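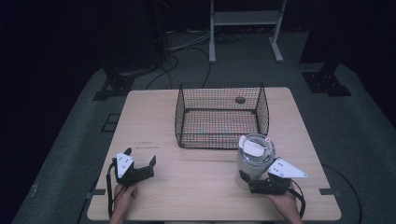
Week 8: Caring for timber surfaces

Unit notes, Greenwood campus. Tutor: Maureen Kettle

Most domestic tables are sold with a clear finish over a pale timber or veneer. The finish takes the wear. Once it has gone in one spot, dirt and moisture get into the grain and the colour changes.

Types of finish

Oil soaks in and dries within the fibres. It marks easily but can be patched.
Shellac sits on the surface. Alcohol dissolves it, so spilt spirits will leave a ring.
Polyurethane also sits on the surface. It is hard, but local repairs tend to show at the edges.

Testing before you start

Pick a hidden spot, such as the underside of an apron. Put a drop of methylated spirits on a cotton bud and hold it there. If the finish goes tacky, treat it as shellac. If nothing happens, go on to the solvent tests in Rowbotham's handout.

Scuffs

Wipe the area with a barely damp cloth and let it dry. Look at it side-on under a lamp. A smear of foreign material will usually sit proud of the surface. A worn patch looks dull and feels rough across the grain – leave it alone until you know what the finish is.

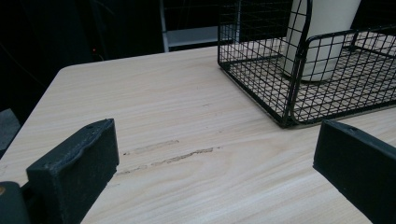

Can a worn streak be fixed without stripping the whole top?
On an oiled surface, usually. Sand lightly with the grain, feather the edges well past the damage and apply 2 thin coats of the same oil. With polyurethane, a full recoat gives a more even colour.

Abrasives

Grit numbers run from coarse to fine. For rubbing down between coats we use 320. The 1,000 grit in the store cupboard is for wet work only and should go back in its sleeve.

For next week

Bring a sample board with one half oiled and the other half bare. Osian Ruddock will take the session on stains.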